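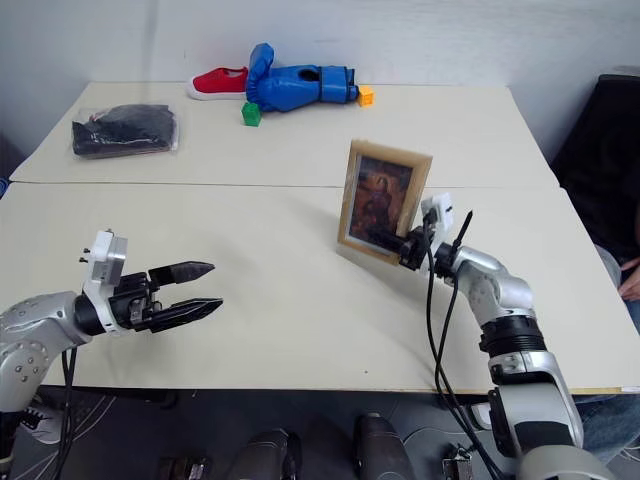

Builders Wanted for the Gkikas Sphere
Posted in Calls, Paper and Folding

Every so often the Grandasbridge Folding Circle decides to make something too big for its own good. Two years ago it was the whale, which is now in three garages. This spring it's a sphere, and we need more hands.

The model is a modular origami ball designed by Polyxeni Papadakis, who worked it out on graph paper during a very long train ride and has been apologizing for it ever since. She calls the basic piece the Gkikas unit, after the street she grew up on. It takes one square of paper, eleven folds and no glue. The finished ball uses 669 of them. We have 261 in shoeboxes already, folded by regulars over the winter, and a few of those will have to be quietly refolded by somebody tactful.

We're looking for 19 people to join the build. You don't have to live in Grandasbridge, but you do have to be able to get here, and the bus from Gastow is what it is.

What you'd be doing

For the first four sessions, folding. You'll learn the unit in one evening, hate it by the second, and be doing it in your sleep by the third. After that we start assembly, which works outward from a ring of five and goes along beautifully until you notice you've put a ring of six where a five should be, eight rows back. Polyxeni has marked up a chart in two colors so this won't happen. It happened on the test ball, and she was holding the chart.

The last two sessions are for closing the sphere and hanging it. Closing is slow work, as the final units have to be tucked in from the outside with tweezers. If you have steady hands or have ever enjoyed fixing a necklace clasp, say so when you write. You'll be popular.

Who we'd like

People who can make a crisp crease and, when the crease is wrong, admit it. Folding experience is welcome but we've had just as much luck with quilters, model railroad people and one retired dentist. You should be 16 or older. You should be able to sit and fold for two hours with a break, or stand and fold, or lie on the floor and fold, as one of our regulars does with his back.

We would like a couple of participants who are good at sorting. The paper comes in four shades of blue, two of which are the same until you put them under a lamp.

If you're the kind of person who wants to improve the design, please come anyway, and please wait until it's hanging.

Times

Sessions start in April and run for eight weeks, 6:30 to 8:30 in the evening. Doors open at 6:15 for anyone who wants the good chair. You can miss two sessions without anybody minding. Miss more than that and we'll send you a packet of paper and expect it back folded.

What you get

No pay, I'm afraid. All the paper is supplied, along with a bone folder you can keep. There's tea, and there are cookies, which live at the far end of the room from the paper for reasons of butter. Your name goes on the card under the finished piece, spelled however you write it on the sign-up sheet, so write neatly. There's a 62-page booklet of Polyxeni's modular designs too, stapled by hand, and each builder gets a copy. Page 40 is upside down in all of them.

The paper is Skisance, in the lighter weight. Please don't bring your own, even if it's nicer. We tried mixing papers on the whale – see garages, above.

How to apply

Write to Aliki Sotiropoulos through the contact form on this site and put "sphere" in the subject line. Tell her in a few sentences what you've made with your hands lately. It can be a scarf or a birdhouse or a mess. Add a photo if you have one. She answers everybody, though not fast, and she isn't grading your grammar.

Mention anything we should know about getting you in the door or set up comfortably. There's a ramp at the side entrance and the lights can be turned up over one table if your eyes are like mine.

We'll fill places in the order that people write, keeping a few back for complete beginners. If we run out, you'll go on the list for the autumn project, which Polyxeni says will be small – she said that about the sphere.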